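Table Baskets and Small Storage: Frequently Asked Questions
Dinen Home Goods, Gollville

Which baskets can I return?
Any basket that has not been cut, painted or lined. Bring it to the Corrigan Street counter with the receipt, or mail it back in the box it came in. We do not refund the outbound shipping.

How much weight will a small basket hold?
The small tabletop size is rated for 8 pounds, spread over the base. The handles are for moving it around the house, and we don't recommend hanging a full basket by them.

Do you sell lids?
For the two larger sizes only. Lids are sold separately and ship from the Dranance warehouse, so they may arrive in a different package.

My basket arrived squashed. Is it defective?
Usually not. Baskets are nested for shipping and can lean when they come out. Mist the inside lightly, push the sides back by hand, stuff it with a towel and leave it overnight. If it still leans after 2 tries, write to us and we will replace it.

How do I clean a dark weave?
Dust shows more on dark colors than on natural ones. Use the brush attachment of a vacuum on low, going along the rows. For anything sticky, use a damp cloth with a drop of dish soap and wipe it down again with plain water. Don't soak the basket and don't dry it on a radiator.

Will a dark piece look too heavy on a white table?
It depends on what else is on the table. One dark piece and one bright one with some bare surface between them is enough for most desks and side tables. If everything on the table is dark, try moving something out before buying anything new.

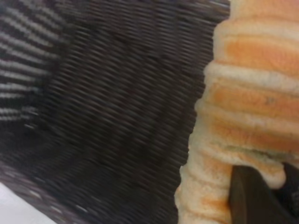
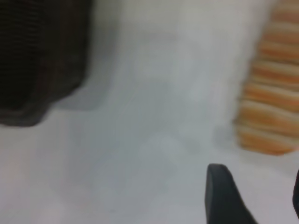 Dark texture and orange and cream stripes against a pale surface.

Simin Sadeghi wrote to us that she had the opposite problem: her table was white, her baskets were white, and she kept losing track of which one held the mail. She switched one of them for a dark one and left the other where it was. She also asked us to mention that felt pads under a basket stop it from scratching a painted top, and we agree. Put them on the outer edge of the base, where the weight sits.

Does the dye come off?
A little may, the first few weeks. Rub the base with a damp white cloth before you set it on a light surface. If the cloth picks up color, wipe again until it comes away clean.

Can I use a basket for food?
Wrapped food and whole fruit are fine. Put a napkin under bread.

Who do I contact about a large order?
For 100 pieces or more, ask for Shahram Nazari at extension 103. Smaller orders go through the regular counter.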